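Open day at Statutine, Kukbridge - anyone else go?

plumbline85
Posted September 28, 2023
Finally got myself along to the Statutine open day after missing the last one in December, and what a friendly lot they are! Tea on arrival, a proper look round, and they let us try the hand-held grippers ourselves. You squeeze, the two fingers close, and the thing records what you did so a robot arm can learn from it later. They want 3000 goes at each job before they're happy, which made my wrist ache just hearing it.

I spent most of my time at the bag table. Bags are the hard one, apparently, as they never sit the same way twice.
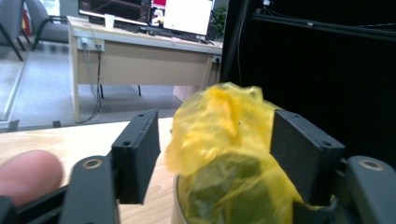 Fingers open, lining up on the yellow bag.

My first few tries were hopeless - I kept pinching thin air - but the young woman on the table was ever so patient with me.

mossgate
Lovely write-up, thank you. I was there in the morning and must have walked straight past that table. Did you see the Laaksonen arm stacking trays? I could have watched it all day.

old_tappet
I'll be the grump, then. I've been going to these things since 1985 and there's always a bag or an egg or a sponge. Show me it doing 1000 in a row with no one standing over it and I'll clap.

plumbline85
Fair enough, old_tappet, but they never claimed it could! The chap giving the talk said bags were still going wrong far too often for his liking. I rather warmed to him for that.

mossgate
I'm with plumbline on this one. The Plellton day last year was all polished films and a man with a microphone, and I came home none the wiser. I'd sooner have a go and make a mess of it.

old_tappet
The Plellton sandwiches were better.

kettle_and_co
Is it suitable for children? Mine is 7 and mad about robots.

plumbline85
There were a few little ones about, and they were better at it than me. Do ring first though, as the car park is tiny and we ended up leaving ours by the church.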